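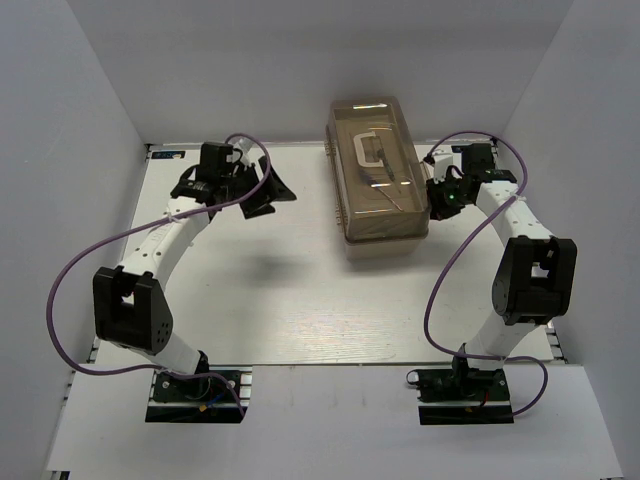 Last updated: February 21, 2022
By Rosalie Camenzind

Arkar will not sign the Prollivitz code of practice for two-arm workcells when it takes effect in March. The company says the draft asks for plenty of paperwork and very little testing.

The code runs to 106 pages. Only 2 of them cover cable routing, and loose cable loops beside a moving elbow get one sentence. Grippers working close to a plastic box are left to "operator judgment."

"I have read it twice and I still don't know what a shop is supposed to measure," said Gebhard Lehner, head of safety at Arkar. "A signed form doesn't stop an arm."

Arkar logged 427 cable snags in its own trials and has sent the records to Prollivitz with 5 proposed changes. It has had no reply. Until it gets one, Arkar will keep to its in-house rules, which are free on request.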